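# Prurnetstead cell: purchase planning data

One CSV, 57 rows, covering what the bin-picking cell needs, what it would like, and what it has been told to stop asking for. Each row has an item, a supplier, a quote and a column called "really?"
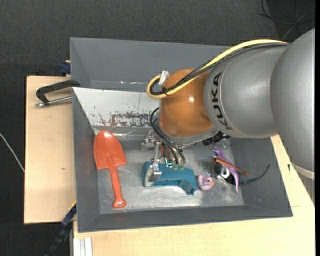
Of the 57 rows, 21 are for the arm and gripper. The rest are cables, clamps and bins, and they add up faster than anyone budgeted for. Gruder quotes are for new parts; Wellcombe quotes are for refurbished ones — check the freight line before you get excited.

Known problems:

- 5 rows have no price. Quinlan promised a quote in July and is still promising.
- Spare fingers are listed at 78 dollars each. Somebody will order one. Order two.
- Toys come out of petty cash and are not in the file.

Last updated: July

Related
- Prurnetstead floor plan
- Gripper spares list
- Last year's budget (for laughs)

Contact: Prurnetstead purchasing desk | Back to top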